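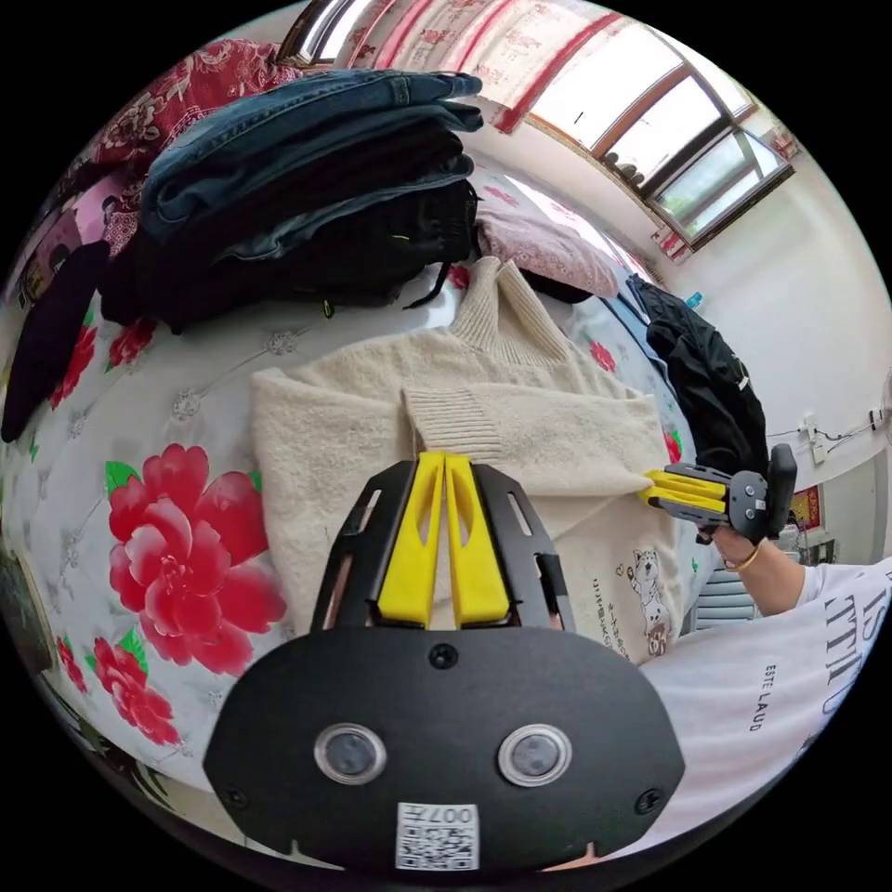 Folding practice with the hand-held grippers: a cream jumper on the bed.

The fault in the Flelel folding trials has a name now — "fingertip drift" — and I am not sure a name gets us much further. What happened in August is plain enough. A batch of 2,000 recorded folds went off to Mesorico for training, and when Efthymia Andreadis played some back, the fingers in the recording closed a good 8 mm away from where they had closed on the cloth. She kept going. By the time she stopped, 1,362 of them were no use to anyone.

The supplier's first answer was that knitwear is difficult. Well, yes. So is a shirt, and the shirts were wrong too.
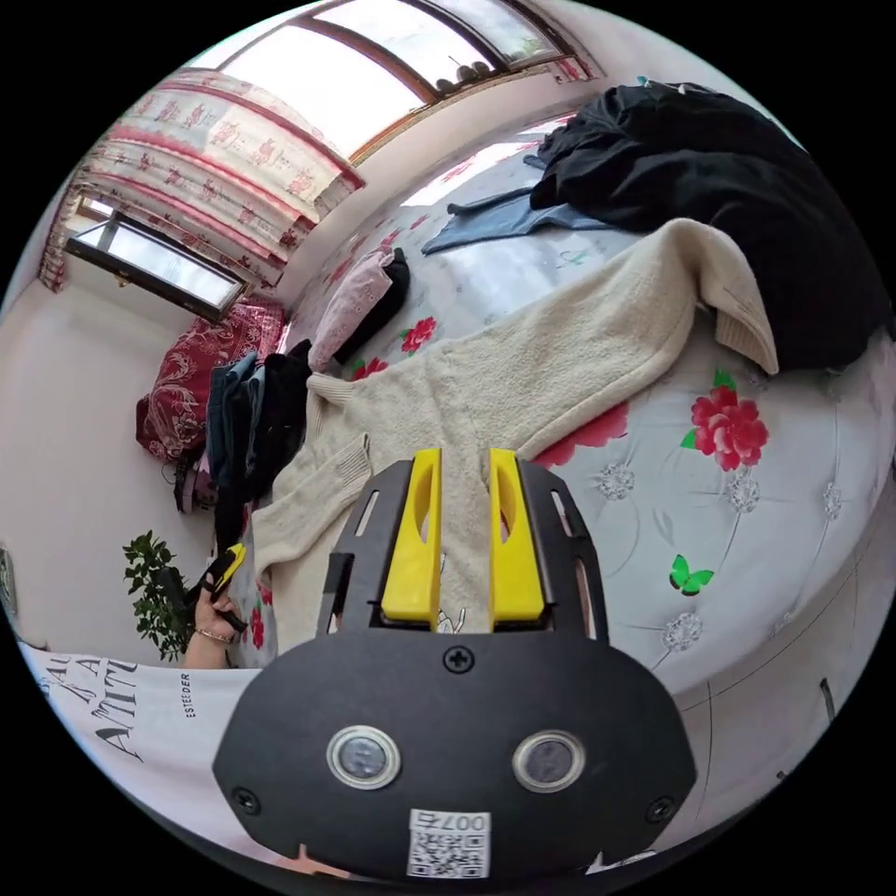

Iason Manolakis blames a loose finger mount, and his fix is to tighten the screws and check the grip against a marked card before every session. It may work. I would feel better if the software had complained at any point during those weeks, but it gave every single fold a green tick, good and bad alike.

The new version is promised with a warning built in. Until I have seen it go off on a gripper we have loosened on purpose, I'd keep the August batch well away from any arm working near people. Fotini Liapis has the list of bad recordings if you need it.

Fitzgerald Whitlock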